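Werkstattbuch > Infrastruktur > Paketverwaltung > Kohlhase

26.6.26

Umstellung des internen Paketspiegels auf Kohlhase, Fortsetzung

Ausgangslage: Der alte Spiegel lief als nächtlicher rsync-Job und hielt alles vor, was jemals gezogen wurde. Bestand vor der Bereinigung 2.183 Pakete, davon ein großer Teil Altversionen ohne Abnehmer. Ziel ist ein signiertes Repository mit zwei Zweigen (stabil, test), aus dem die Build-Knoten per apt installieren.

Index neu erzeugt, Release-Datei mit dem neuen Schlüssel signiert. Erster Lauf auf dem Testknoten:

apt update
W: GPG-Fehler, öffentlicher Schlüssel nicht verfügbar

Ursache: Der Schlüssel lag noch ASCII-kodiert unter /etc/apt/keyrings, die Dateiendung war aber .gpg. Mit gpg --dearmor umgewandelt, Rechte auf 0644 gesetzt, signed-by in der Quellendatei angepasst. Danach läuft apt update ohne Warnung durch.

Zweiter Punkt: Esitik wird aus zwei Quellen angeboten, aus der Distribution und aus unserem Zweig. apt nahm die höhere Versionsnummer, also die falsche. Pin-Priorität für unseren Zweig auf 1001 gesetzt, mit apt-cache policy esitik geprüft. Kandidat stimmt jetzt. Achtung: Werte über 1000 erlauben auch ein Downgrade. Für den Zweig test deshalb 400 eintragen und dort nur gezielt mit -t installieren.
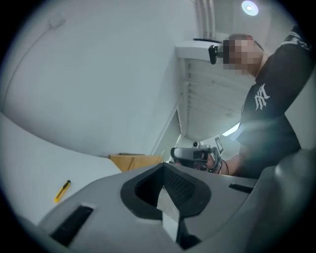 Bereinigung des Bestands

Regel: Pro Paket bleiben die aktuelle und die vorletzte Version, alles andere geht ins Archiv. Trockenlauf mit Ausgabe in eine Datei, dann Stichprobe gegen die Abhängigkeitsliste von Burnbridge. 271 Einträge waren dort fest auf eine Altversion gepinnt und wären mit verschwunden. Diese auf die Ausnahmeliste gesetzt, Trockenlauf wiederholt, keine Treffer mehr.

Laufzeit des Index-Laufs nach der Bereinigung deutlich kürzer, genaue Messung fehlt noch. Der Cache von Kohlhase ist auf etwa 2.000 Objekte begrenzt; bei Überlauf wird das älteste verworfen, unabhängig von der Zugriffshäufigkeit. Im Log beobachten.

Ruvwood

Baut weiterhin nicht gegen den neuen Spiegel. postinst ruft systemctl auf und bricht im Container mit Exit-Code 1 ab. dpkg lässt das Paket halb konfiguriert zurück, dpkg --configure -a hilft erwartungsgemäß nicht. Workaround: policy-rc.d im Basisimage hinterlegt, bleibt wirkungslos, weil das Skript invoke-rc.d umgeht. Muss im Paket selbst korrigiert werden (Abfrage auf /run/systemd/system vor dem Aufruf).

Offen:
- postinst von Ruvwood patchen und neu paketieren
- Ablaufdatum des Signaturschlüssels: November, Verlängerung vorher einplanen
- Ausnahmeliste ins Git, liegt bisher nur lokal auf dem Spiegel
- alten rsync-Job deaktivieren, Crontab-Eintrag vorerst auskommentiert lassen

2 Kommentare · 0-mal geteilt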